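**Book stack task – how much variety is enough?**

**ikebassey** – April

So I'm up to 259 demos on the two-book stack and I'm second-guessing the whole setup. It's the grid cloth, the green cloth hung along the back, thick paperback on top of the bigger white book. I've been teleoperating every one of them myself (my wrists are not happy) and the policy still goes for the top book as if it were sitting perfectly square.
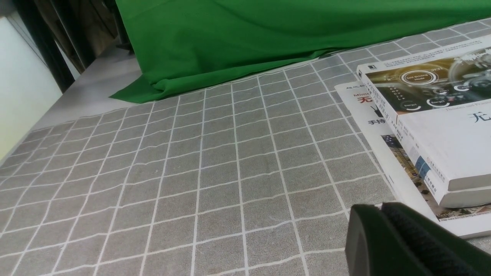

What I can't decide is whether to keep going with this same pair or start swapping books every few runs. Roltamus seems happy to train on whatever I feed it, so it's really on me.

**tukwood_fan**

Swap them. Two books is nothing! It'll learn that one dark gold cover and fall over the second you hand it a cookbook.

**c_cozma**

I'd disagree, at least for now. If it can't handle a slightly crooked stack of the same two books, new covers won't save you. Vary the angle first. I did about 28 runs with the top book turned a bit more each time and the approach got way less stubborn – then I brought in other books.

**ikebassey**

Okay, that's fair. I've kept the stack over on the right side of the table for a lot of these, which probably isn't helping either. Wrist view from the batch I'm sorting now:

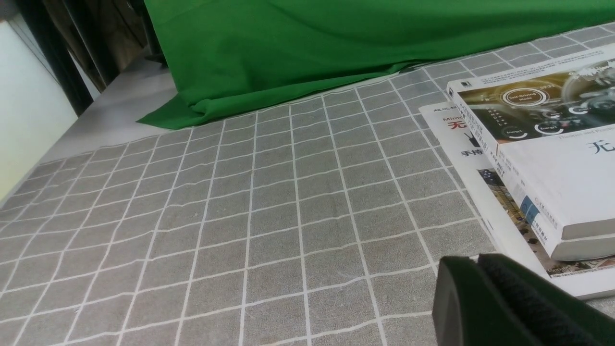

*Brostance Makers – Manipulation Team*

The spine faces left in this one, and I'm wondering if I should turn the whole stack around for a chunk of the next session. Cornel, did you flip yours or only nudge them?

**c_cozma**

Nudged first, flipped later. And leave the wrinkles in the cloth, please. I ironed mine once and regretted it.

**leemans22**

Am I the only one who'd ditch the grid? I worry the thing is using the lines as a ruler.

**tukwood_fan**

You might be. Mine did fine on a plain table after training on a grid. Still say swap the books though.

**ikebassey**

Going with 27 angle runs tonight, then a flipped set. If it still grabs like a robot from a cartoon I'll raid the bookshelf, and tukwood_fan can say I told you so.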